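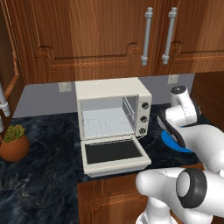
December, 7:40 am. Drying the Delurard clay, third go. Same batch as before, 956 g wet out of the bag, split into four slabs on parchment. Trying to sort out how much of the cracking is the clay and how much is me being impatient. Randa says impatient. The two slabs from last week that went fast all split from the edge in. For the small test tiles I want a countertop toaster oven like the cream one with the three knobs down the right side and the door that folds flat, wire rack across the bottom, because the big kiln is silly for six tiles and I can get a tray in and out level with the door down. Not bought yet. Ask Jad if his is still going spare.

Weights so far:
slab A, plain, open shelf, 274 g at start
slab B, plain, under plastic
slab C, with grog, open shelf
slab D, with grog, under plastic
Only wrote down A. Do the others before lunch or the whole thing is pointless.

9:15. Weighed B C D. All within a few grams of A so call them the same. Numbers are on the masking tape on each board, copy over later.

Plastic is the thin dry cleaner stuff. Thick bag was sweating last time and the drips left pits in the surface, Randa's Cusska cups got it worst. Tent it over sticks, do not lay it on the clay.

Glaze bucket. The Amia white has settled again, hard as a brick at the bottom, took the drill mixer and ten minutes of swearing. Sieved twice. Still thin going by the tile dip, you can see the body right through it on the edges. Left it with the lid off to lose some water. PUT LID BACK ON BEFORE YOU GO HOME. If anyone reads this after five and the lid is off, please.

Jad's note from yesterday, copying here so it stops living on a paper towel:
"Cone 6 shelf, back left, bottom is running cool. Three cups underfired, rest fine. Do not put the Haslinger order there. J.S."
So Haslinger order goes middle and top. That's 25 bowls and I think they fit if we nest the posts closer. Did a dry run with the bisque ones, fits with one left over. The one left over can go with the next load, they don't need them all on the same day, check with Randa that is true.

11:30. Slab A edges already lifting. C also but less. B and D no change at all, still cold to the touch, dark all over. So far it's the air and not the clay, as told by Randa, who will be unbearable.

Turned A over onto fresh board. Should have done that at ten. The underside was a lot darker then the top which explains the lift. Note for next time, flip early, flip often, board on top and turn the whole sandwich, don't peel.

Plaster bats. Two of them have gone soft in the middle, crumbs in the clay, and crumbs in the clay means pop-outs later. Threw out both. Need to pour more. Mix from last time was fine, weigh the plaster, don't eyeball it, and let it slake before stirring. The mold for the round ones is behind the wedging table, or was.

Sold the small wheel?? Someone left a sticky note on it saying HOLD with no name. Jad or Randa, claim it.

2:20 pm. A has a hairline, starts at the corner where I trimmed it with the wire. Trimmed B at the same spot and nothing there. C clean so far. Compressed the corners on C and D with the rib and left A and B alone, so that's two things changed at once and I can't say which one did it. Dumb. Next round: all four compressed, only the cover changes. Then all four covered, only the grog changes.

Shrinkage marks: cut 100 mm lines in every slab before they stiffened, at least I got that right. Measure when bone dry and again after bisque. Don't round.

Reclaim bin is full. Total scraps 164 lb by the bathroom scale, which I don't trust, but it's full either way. Needs to go on plaster tomorrow, except see above re plaster bats. So pour bats first.

Order list
- parchment, the wide roll
- plaster
- masking tape
- 80 mesh sieve, ours has a hole by the rim
- sponges, not the yellow ones

4:50. A has opened up right across the corner, B and D leather hard and flat, C flat with a slight dish in the middle. Covered C for the night becuase I want at least one open slab to make it to the kiln. Lid is on the Amia bucket. Left the heater off in the back room. Randa opening up in the morning, please weigh all four before moving anything and write it on the tape.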